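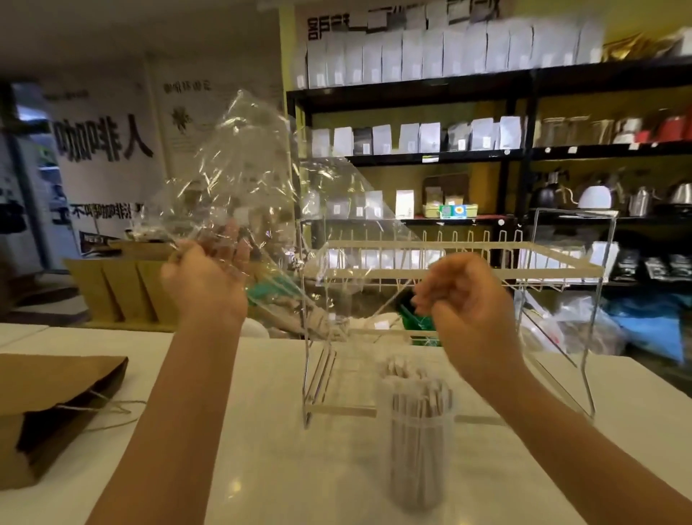

Plastic wrap coming off a dish rack on a white countertop.

I got to the Zarden sales office a good twenty minutes early, which never happens to me, and Salamatu Odoi was already out front arguing with a delivery driver about where the mailboxes should go. She won. She usually does, I'm told.

Odoi runs the resident side of Zarden, the new apartment development down on Selley Creek, and I'd wanted to talk to her ever since the first families got their keys in August. I've toured a lot of new buildings for this column, and most of the time the person showing me around has never slept in one. Odoi moved into hers before the elevators had carpet.

"I told them I'd take a unit on the second floor, facing the road," she said. "Everybody wants the creek side. Fine, the creek side is gorgeous! But I want to know what the trucks sound like at six in the morning, so when somebody asks me I'm not making it up."

And what do they sound like?

"Like trucks," she said. "With the windows shut, you get a hum. With them open, you know it's garbage day."

There will be 794 homes when the whole thing is done, spread over 8 buildings, and right now two of those are open. The rest is cranes and mud. I asked how people feel about living next to a construction site, and she didn't try to sell me on it. Work stops at five, she said, and the dust is worst on the west side, so the earliest leases over there came with a lower rent for the first year. "Some folks took that deal and they're thrilled. One couple took it and moved across the courtyard after a month. We let them switch."

We walked over to the Górecki building, named for the family that had a plant nursery on the land (there's still a row of their old pear trees along the parking lot, and yes, you're allowed to pick them). The one-bedrooms are smaller than I expected. The kitchens are not — somebody on the design team clearly cooks. I counted more outlets along one counter than I have in my entire house, and I was a little bitter about it.

Odoi laughed when I brought up closets. "That's the complaint. That's the one I hear every single time. We took space out of the hall closets to make the laundry nook work, and people miss it. In the next building we're putting a shelf over the washer and making the hall closet deeper by 22 inches." She said the change came straight from a resident meeting that ran until almost ten at night, mostly on the subject of vacuum cleaners.

The other thing people ask about is getting to work. The shuttle to the train leaves every half hour in the morning, and Odoi rides it herself a couple of times a week. It takes around 8 minutes if the light by the bridge is kind to you. There's no shuttle after nine at night yet, and she'd like there to be one. "I've got nurses living here. I've got a guy who closes a bar. They need a ride home, too."

We ended up at Ikura, the little lunch place that opened on the ground floor, and over rice bowls I asked what she'd tell a friend who was thinking about signing a lease.

"Come at night," she said, right away. "Come on a weeknight, park where you'd really park, and walk to the door. See if you like the walk. Everybody comes at noon when the sun's on the creek and they fall in love — and I get it, so did I. But you're going to come home tired a lot more than you're going to come home at noon."

She also said to run the shower and the kitchen faucet together, and to bring a tape measure for the couch. Her own couch had to go back to the store. The new one is green, she hates the arms on it, and her sister has already asked to have it when she gets rid of it.

The third building should open next spring, and the waiting list for the creek side is already taking names at the sales office.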